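Desk jobs: Tindall firm teaches robots to tidy up, one cup at a time

Hand-held grippers go out to ordinary homes as Zarmont widens its training push

6th January

TINDALL - A robotics firm is asking people to tidy their own desks, and paying them for it.

Zarmont, which has its offices above the old bus garage on Skestitz Road, has begun the second round of a program in which people at home do small chores with a hand-held gripper. The recordings go back to the firm and are used to train the software for its two-fingered robot arm. First round ran from July and covered kitchens only. This one is desks, dressers, shelves, kids' rooms.

Sixteen households signed up so far. Most are in Tindall, a few out in Stundau. More wanted, the company said, especially anybody with a small or awkward room.

The job on the sheet this week is cups. Pick up a cup that has fallen over, stand it up, let go, move on to the next. Then knock them down and do it again in a different order. A session is 20 minutes and people are told to stop if their wrist gets sore.

Sounds easy. Not so much, say those who tried it. The fingers only open and close, there is no thumb to roll the cup with, and a paper cup will fold if it is squeezed too hard. One Stundau woman who took part in the first round said she spent most of her opening session chasing a plastic beaker along a counter top. By the end of the week she could do it without thinking, she said, and was a bit sorry to give the thing back.

Zarmont has used two ways of showing a robot what to do. The older one is remote control. An operator sits at a bench in the Skestitz Road workshop, moves a pair of handles, and the arm across the room copies. The firm still does this for heavier work, such as drawers and doors, and for anything where the arm has to push against something. But an operator can only work where there is an arm, and there are four arms.

The hand-held kit gets round that. No arm, no motors to speak of, fits in a shoulder bag. The person is the arm. A camera on the tool records what the fingers are near, and the software works out the path of the hand afterwards.
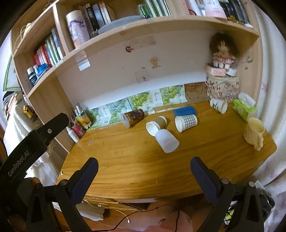
Dorin Ardeleanu

Cups were picked because they come in so many kinds, according to the firm. Plain ones, patterned ones, paper ones with a sleeve, mugs with a handle. On the desks being recorded this week the cups lie in among everything else that lives there: tissues, pens, cards, a doll on top of a storage box. People are told not to clear up first. The notes that go out with the kit say so twice, once in capitals.

That was a lesson from July. Back then some of the households scrubbed the kitchen before every session and put everything away, and the recordings came out looking like a showroom. The arm did well in clean kitchens and badly in everybody else's. In one test at the workshop it reached for a dish towel with a cup printed on it. Three goes.

So now the mess stays. Stickers on the wall, papers in a heap, cables, whatever.

A mug that is already upright should be left alone, the notes say. It seems a small point but it caused trouble in the early trials, where people were in the habit of touching every cup on the table, and the arm learned to do the same. It would lift a mug that was standing perfectly well and put it down again an inch away. The new recordings are meant to include plenty of cups that need nothing doing to them.

The firm is after 920 usable sessions before it trains again. It would not say how many it has. Sessions get thrown out for all sorts of reasons: the tool moved too fast and the picture smeared, the light was switched off half way, the hand went behind something and the path was lost. Early on, about a third of what came back was no good, and the company says it is now well under that after it rewrote the instructions.

Pay is by the accepted session, not by the hour, which has not pleased everyone. A man in Tindall who did the kitchen round said he lost an evening's work to a sunny window and was not told why until a week later. Zarmont says rejected sessions now come back with a reason attached, normally by the next morning, and that the first two rejections in any household are paid anyway.

Then there is the matter of what else is in the room. Desks have letters on them. Shelves have photos. Participants sign a form before the kit goes out and can ask for any session to be deleted up to 12 weeks after it is sent in. Faces and readable addresses are blurred before the recordings reach the training team, the company says. It also asks that anyone else living in the house be told when recording is going on, and that bank cards and post be put in a drawer. That is the one bit of tidying allowed.

A public question evening was held in the library at Stundau last month and drew a fair crowd, mostly about jobs. Would the arm be used to replace cleaners at the care home? The company said it has no contract with any care home and that the arm can't yet carry a full cup without spilling it. Somebody asked if it could do socks. Not yet either.

There were also questions on what happens with left handers. The tool works in either hand but almost all of the July recordings were right handed, and the arm came out of it with a lean to one side, reaching across itself for things on its left. Left handed people are being asked to come forward, and right handed ones to do at least one session in five with the other hand. Those are slower. They count the same for pay.

What the arm can do at present: stand up a plastic or paper cup on a clear table most times of asking, with nothing near it. Two cups touching is much harder. It tends to close on both, or nudge one over while it is going in for the other. People doing the desk round are being asked to lay some of their cups so that they touch, base to rim or side by side, and to take their time seperating them.

A demonstration for households that took part is planned at the workshop when the desk round is done. They will be able to bring thier own cups. Glass not allowed, after an incident in the fall which the company decribed as minor.

Next on the list after desks is bathroom shelves, then toys. Remote control sessions at the bench carry on alongside, with operators working on drawers through the end of the month. The two sets of recordings will be put together for the first time in the next training run, drawers from the bench and cups from the homes, with a view to having the arm open a drawer and put a cup in it.

Households wanting to join can pick up a form at the Skestitz Road office or at the library desk in Stundau. Over 18s only. Kit is loaned free, with a returnable deposit, and comes with a charger and a printed guide. You need a phone and a table.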